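Small firms should stop putting off dependency updates

Most of the security advice written for small software firms is about attackers. It talks about phishing and stolen passwords and people trying the login page 800 times a minute. All of that is real, and I don't want to play it down. But in the firms I have worked with over the years, the weak point has usually been much duller. It has been the pile of other people's code that the product is built on, which was brought in once and then left alone.

My own example is a booking system called Pultport. I looked after it for a client, Stumance, that runs short courses. When I took it on, the application itself came to a few thousand lines. The lock file listed 672 packages. Thirteen of them had been chosen by a developer for a reason somebody could still remember. The rest had come in behind those thirteen, and there was no record of anyone having looked at them.

The usual argument for leaving such a thing alone is that it works. Every update carries a risk of breaking something, the customer doesn't pay for updates, and there is always a feature waiting. I used to accept this. I now think it gets the costs wrong, and in a way that is easy to miss because the bill arrives late.

An update left for a week is normally a small job. You read the change notes, run the tests, and move on. The same update left for three years is a different piece of work altogether. The package has been through several major versions, the guide for moving from one to the next assumes you did the previous step, and half the other packages need to move at the same time. When a serious flaw is then announced, the fix is only issued for the current version, and you have to do three years of work in an afternoon with the client on the phone.

We had exactly that with Pultport. The image upload library had a published flaw and the fixed release would not run on our version of the framework. The framework could not be moved without replacing the payment module. We ended up switching uploads off on a Monday morning and leaving them off for most of the month. Stumance's tutors had to email their course pictures to the office, where someone put them in by hand.
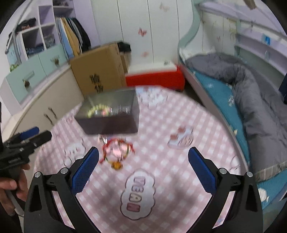
After that we changed how we worked, and the change was not a clever one. Two hours a week are set aside for updates. They go in the calendar, they are charged for, and they are not given up when a deadline is close. Minor versions are taken as they come. Major versions get a ticket and a date. If a package has had no release and no reply to a bug report in a long time, we look for a way to do without it.

That last part has been the most useful. We removed a date library that was used in two places, a package that padded strings, and a whole charting kit called Pluritz that drew one bar chart on a page the client had forgotten existed. The count is now under 600 and still falling. I can't prove that any of the packages we took out would have harmed us. I do know that they can't harm us now, and that the build is quicker.

People often say at this point that automatic tools will do the job. I use them and I would not go back. They are good at telling you that something is out of date. They are poor at telling you whether it matters, and a team that gets forty alerts a day soon stops opening them. I visited one firm, Nyberg, where the update bot had been filing its requests faithfully for over a year and every one was sitting unmerged. On paper they had the process. What they lacked was a person with time to deal with it.

There is a fair objection on the other side, which is that updating too fast has its own dangers. A package can be taken over and a bad release pushed out, and the firms that install everything within the hour are the ones caught by it. I think that is right, and we wait a few days before taking anything that isn't a security fix. Waiting a few days on purpose is still a long way from waiting three years by accident.

I would like to see clients ask about this before they sign. They ask about backups and about where the data is kept, and they should also ask when the dependencies were last updated and who is paid to do it. If the answer is that it happens when there is time, they should assume it doesn't happen, and they should expect the cost to turn up in a later invoice.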